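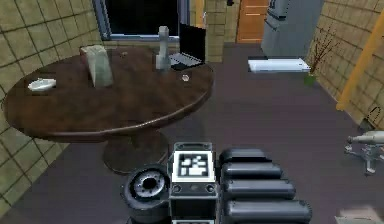

The house where dinner is never served

The laptop is open, the paper bag is on the table, and the planner has been thinking it over for 56 seconds. At Neloda, patience is a job requirement.

The team's tool, Merkora, runs each new controller through 100 simulated trips around this dining table before a real arm gets a turn. The last build finished 98 of them. The other 2 ended in a long, thoughtful standoff with the pedestal.

The fix was one line in the cost map. Finding the line took most of November, and the bag is still waiting.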